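What People Throw Away at Lunch: A Waste Audit of the Juvard Building Cafeteria

By Lorenz Moser
October

I picked this topic because I believed it would be easy. Everybody throws away food, the bins are in plain sight, and the cafeteria is two minutes from my desk. My adviser approved the proposal the same afternoon, which should have warned me.

The plan was to sort one lunch service's worth of trash every school day for two weeks and compare it with what the kitchen had served. The kitchen is run by a contractor called Mayrhofer, whose manager gave me gloves, an apron and a look I have thought about often. I set up behind the dish return with a hanging scale and four tubs: starch, vegetables, meat, and everything else.

Over the two weeks I examined 620 trays. Of these, 196 came back with at least a quarter of the main dish still on them. Rice was the worst offender, followed by a lentil bake that I will not name and shame, as it appears on the menu simply as "bake." Fries never came back. I had a column for fries and it stayed blank.

The proposal predicted that students in a hurry would waste the most. I handed out a short survey with the question "How long did you have for lunch today?" and got 42 usable replies. The unusable ones included a drawing of a horse.

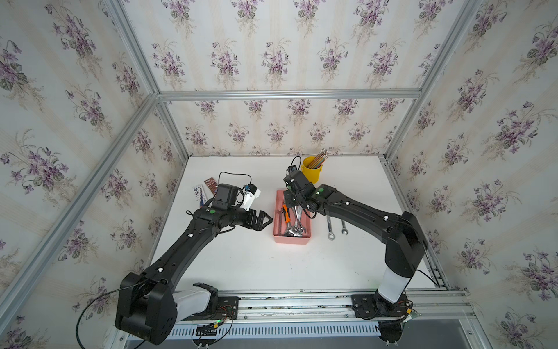 Hurry had little to do with it. People with under twenty minutes left slightly less on their plates than people with an hour. The better predictor was who had held the spoon. At the Clondatier counter, where staff fill the plate, portions are the same for a swimmer and for someone who had a muffin at eleven. At the self-serve counter people took less and finished more of it, with the exception of the salad bar, where ambition runs ahead of appetite.

There are problems with the data. The scale drifted in the second week and I had to borrow another from the Brundel lab, so weights from before and after the swap should be compared with care. I also stood next to the tubs in an apron, and several people finished their potatoes while looking at me. A second observer would have helped. I asked three friends and learned a lot about their schedules.

My recommendation is a small plate option at the staffed counter, at a lower price, with seconds allowed. Mayrhofer's manager said they tried this once and the small plates were stolen. I have not been able to confirm it, but my roommate owns a surprising number of small plates.

Raw tallies are in Appendix B. Appendix A was the horse.

Contact: Student Projects Office, Juvard Building | Copyright the author | Back to top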